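Game Design 2: Unit 5 Handout
Cosmetics, Seasons and the Shop Window

19th August, by Sharon Mugo
Last updated by Eckhard Mühlbauer

These notes go with the session on cosmetic economies. Please read them before you come, or at least on the stairs.

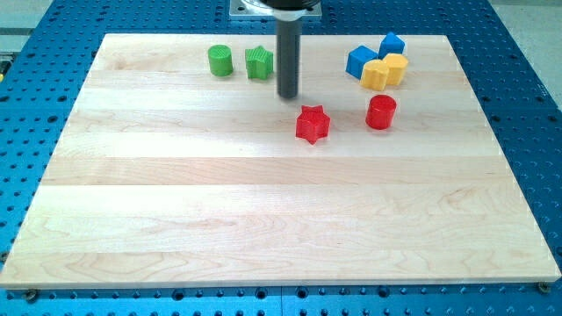 1. What we mean by a cosmetic

A cosmetic is anything a player can own that changes how the game looks or sounds without changing who wins. Skins, hats, sprays, victory poses, a different noise when you open a door. The definition is tidy and the practice isn't. A dark green outfit in a game full of dark green bushes is sold as a cosmetic, and anyone who has been shot by one will have views on that.

For the purposes of this course we use three working labels:

Pure: no effect on play that anyone has managed to demonstrate.
Leaky: sold as pure, but it alters visibility, outline, sound or the apparent size of the target.
Declared: the shop says it does something, and it does.

Most arguments you'll read on forums are about leaky items, conducted by people who own them and people who don't.

2. The running case: Osero

We'll use Osero all the way through this unit, so get to know it. It's a team arena game set in the harbour town of Bakilana, where two crews fight over a lighthouse for reasons the opening cinematic explains at some length. It launched with 14 playable characters and a plain shop: you picked an outfit, you paid, you wore it.

The first seasonal event, Low Tide, ran in January. It added a limited set of outfits, a fishing mode that the designers had meant as a joke, and a timer in the corner of the shop. The fishing mode was the most played thing in the game for the whole event. The designers have been very brave about this.

Things to note from Low Tide:

The outfits were revealed singly over several days, weakest first. The last reveal was the diver suit for Captain Heswood, which everyone had already seen because it was on the loading screen.

The timer counted down to the end of the event, but the outfits came back in spring under a different heading. Players who had bought in a hurry noticed.

There was one outfit you could earn entirely by playing. It took a long while and looked it, and people wore it more proudly than anything in the shop. Keep that in mind for the exercise.

3. Reading a silhouette

Mwajuma Kirui's guest lecture covers this properly, so I'll be short. In a fast game you recognise a character by outline, by the way they move and by colour, usually in that order. A skin can play about with colour quite freely. It can take small liberties with outline. Once it touches movement you have made a new character and should expect letters.

The squint test is the cheap version. Shrink your design until it's the size of a fingernail, fill it in black, and show it to someone who plays the game. If they name the right character, carry on. If they say "is it a teapot?", don't. Shuzhen Kang ran the test with last year's group on the Low Tide diver suit and got Heswood from most of the room, and a lamp from Nassoro Makori, who has asked for this to be struck from the notes.

4. Scarcity and its manners

There are honest ways to make something scarce. A tournament prize is scarce because few people win tournaments. An anniversary item is scarce because you had to be there. What tends to annoy people is scarcity with nothing behind it, where a picture of a hat is withheld until a clock runs out.

Osero has tried most of the usual methods:

Timed shop. Easy to build and easy to explain. Wears out its welcome quickly, especially with players who have jobs.

Bundles. The outfit you want is sold with a spray, a gesture and a portrait frame you'll never look at again. The bundle is always described as good value, and the value has been worked out by the person selling it.

Currency packs. The Osero shop sold tokens in packs that never quite matched a price. One character outfit cost 562 tokens, a number that nobody arrives at by accident. Work out for yourselves what a player has left over after buying one, using the pack sizes in the shared folder, and what they are likely to do next.

Random boxes. Dropped before launch. We'll cover them with the ratings and law material in Unit 6, when I shall be in a worse mood.

5. Exercise: The Astdale Update

The next Osero event moves the fighting inland to Astdale, a market town with a canal, a cheese hall and a grudge. In pairs, design the cosmetic side of it. Bring the following:

a) Three outfits for existing characters, with a squint test for each. Drawing ability isn't assessed. I have seen your drawings.

b) One item that can only be earned by playing, with a short note on what the player does to get it and why they'd still be speaking to you afterwards.

c) A reveal order, with a sentence on each choice. "We put the good one last" is a sentence but will need some company.

d) A page on what you decided not to sell. Groups generally leave this until the night before, and it carries the most marks.

Hand in through the usual link. Files called final_final_2 will be opened in the spirit in which they were named.

6. For discussion

Would Low Tide have been a better event without the shop timer, or only a quieter one?

Should a player be able to switch off other people's skins on their own screen? Consider who would be pleased, who would be furious, and whether either group would have spent any money.

The fishing mode had no cosmetics attached to it at all. Nassoro thinks that's why people liked it. Eckhard thinks people just like fishing. Come ready to side with one of them.

Reading: the first two chapters of the course pack, and the Low Tide patch notes, including the long apology about the herring.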